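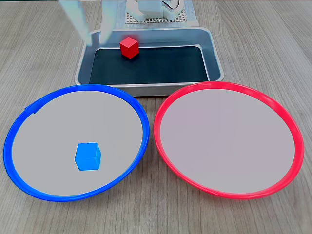 Blue-rimmed and red-rimmed bowls with the lined steel tray, one cube in the blue bowl and one on the tray mat.

Grurnex Sorting Sets: Frequently Asked Questions
Last updated 31/08/2021

What is included in a standard set?
A standard set consists of two shallow bowls with colored rims, one metal tray, one dark tray mat and 20 cubes in assorted colors. Tables and other furniture are not supplied.

How should the set be arranged?
Place the two bowls side by side at the front of the table, with the tray behind them. The bowls may be close together. Sets used at the Dunbar center follow this layout so that results can be compared between groups.

Must cubes be sorted by matching color?
No. The activity leader chooses the rule before the session begins. Matching a cube to a rim of the same color is the most common rule, but the Arnau activity guide also covers sorting by number and by turn order.

May a cube be placed in a bowl before the activity starts?
Yes. A starting cube may be used to show the rule. It should be included in the final total unless the activity leader states otherwise.

Is the tray mat required?
The mat is recommended for all sessions. It reduces noise and keeps cubes from sliding on the metal. Replacement mats may be ordered under item number 540.

How are the pieces cleaned?
Wash bowls and cubes by hand with mild soap and dry them with a soft cloth. The tray may be washed in a dishwasher after the mat has been removed. Do not use scouring pads on the rims.

Can cubes be ordered separately?
Yes. Cubes are sold in packs of nine under item number 134. Packs contain one color only, and the color must be stated on the order form.

Are Grikeo bowls compatible with the set?
Grikeo bowls may be used if both bowls are the same size. Grurnex does not accept returns of Grikeo products.

What should be done if a piece arrives damaged?
Keep the packaging and submit a replacement request through the Orders page. Damaged pieces should not be used while the request is under review.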